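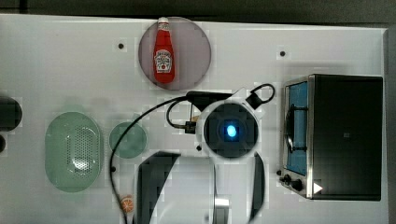

*Toy ketchup bottle on a plate, with a colander to the left.*

**Plunden Music School drops judges from its June recital**

Plunden Music School will hold its June recital on Sunday without scores, medals or a winner. Seventeen students will play, six of them for the first time.

Director Ingvild Halvorsen says she doubts the old contest ever helped anyone practice. "We ranked children for years and I never saw proof that it made them better," she said. "I'm not sure dropping it will either. We'll see."

The program runs 70 minutes, down from a planned 63 that left no time to move the piano. It opens with a duet written by violin teacher Killian Gautier, who calls it "probably too long."

Cello teacher Nazanin Heydari remains unconvinced by the change and has asked for a review before fall sign-up. "Some kids like a prize," she said. "Let's not pretend they don't."

Doors at Koria Hall open at 2 p.m. Entry is free. Press questions go to Desmond Benavides at the school office.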